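Perla Villalobos
11 Aug 2024

OK so I finally started on the wire drawer. Wish me luck, thread incoming

Years of saving every bit of cable "just in case" and now the drawer won't shut. Today I'm only doing the blue and white twisted stuff and whatever is near it
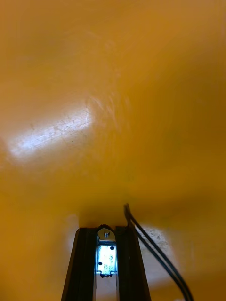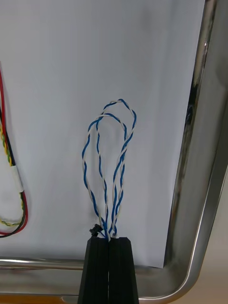
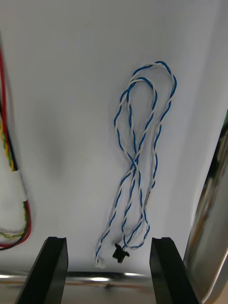

Rules so far: anything under 3 inches goes. Anything with a connector gets checked with the meter before I decide. Stiff old insulation goes too, sorry

Estrella Cervantes swears by winding loops over your fingers and tucking the end through. I like a loose figure eight better, it doesn't fight you so much when you open it up again!

Also found the receipt for a Vikov crimper. 36 bucks! Where is the crimper??

Labels next. I have 40 of the little fold-over ones and terrible handwriting, so maybe Estrella can come write them (I'll make tacos)

Black and red wires are getting their own day in November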